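The Bag by the Door

I have lived in five apartments and one drafty rented house, and every one of them had a bag by the door. You know the bag. It starts out with groceries in it, it gets emptied and folded over and parked against the wall because it's too good to throw away, and by the end of the week somebody has dropped a glove in there. Then it's the bag. It has a job now.

I've been thinking about brown paper bags since December, when I tried to clear out our hall closet and found 32 of them tucked inside each other like nesting dolls (I was so proud, for a second, as if I'd been saving money). My husband wanted to recycle the lot. I wanted to keep them all. We settled on two, and then I did what I always do when I lose an argument, and went and read up on it.

The person I ended up calling was Marek Skála, who sorts and packs household donations at a secondhand store called Josska. He handles toys, kitchen stuff and what he calls "the small plastic nation," meaning everything that's too little for a shelf and too solid to throw out. I asked him what people bring their things in and he laughed for quite a while. Paper bags, he said. Always paper bags. Fancy storage tubs come in once in a blue moon, and then the owner wants the tub back!

What I wanted from Marek was permission to quit buying containers. I own a set of gray felt bins from Punow that cost more than my winter boots, and not one of them has ever held what it was supposed to hold. The kids won't use them. A bin has a label, and a label is a decision, and nobody in my house over or under the age of six wants to make a decision at bedtime with a fistful of junk. 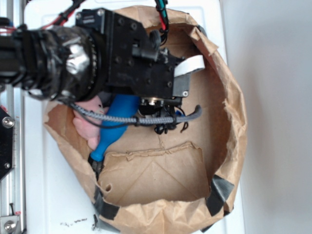 A bag with its mouth wide open is a different animal. You can walk past it and drop something in without breaking stride. Marek is a big believer in this. His rule is that the top should be rolled outward at least once, like the cuff on a pair of jeans, so it stops flopping shut on your hand. I'd never done that in my life. I went home and cuffed the bag in the hall and I swear it doubled its intake overnight.

He also tapes his down, and here we had our first disagreement. I think a bag should be able to travel! That's the whole charm of it, you pick it up when company comes and you hide it in the bathtub. Marek says a bag that travels is a bag that tips, and that a few strips of tape over the rim and onto the table will keep it standing open all afternoon while you sort. He's right about sorting days. I'm right about company. We left it there.

Then there's the matter of what goes in. I tried to be strict at first (toys only, no hardware, nothing that had been under the couch) and that lasted until lunch. Soft things and hard things end up together whether you like it or not. I used to think this was laziness, and now I think it's pretty good packing. A stuffed animal on the bottom gives the plastic somewhere quiet to land, and paper is a noisy material, as anyone who has ever sneaked a cookie out of a bakery bag at midnight can tell you.
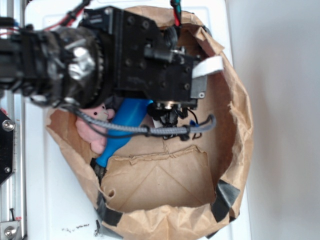

Pink plush and blue plastic, sharing the bottom of a brown paper bag.

The tiny stuff is where it all gets difficult. Every bag I've ever emptied has had at least one little thing in the bottom crease that I couldn't name. A cap, maybe, or a foot off something, or a piece of a game we gave away years ago. My mother kept hers in a Mackay shortbread tin and when she moved I found the tin and couldn't throw out a single piece of it. Marek gives the small ones a saucer of their own and goes through the saucer at the end of the day. I bought a saucer. It cost me 100 pennies at Josska, counted out by my daughter, who took her time while a line formed behind us.

I did try the competition. A friend swears by the Zomaso, a stiff canvas tote with a wire rim that holds itself open, and she lent me hers for a couple of weeks. It's lovely. It stands up like a soldier and it looks great in the hall. But I found I was careful with it, and being careful was exactly the thing I was trying to get away from. I kept worrying about getting jam on it. Nobody worries about jam on a paper bag.

So we're down to two bags now, one in the hall and one on the kitchen table when there's sorting to do. The hall one gets replaced when the bottom starts to go soft. The last one made it to 21st April, when the handle gave out on the stairs and I spent the rest of the evening picking crayons off the landing. I'd forgotten to double it. Marek always doubles his.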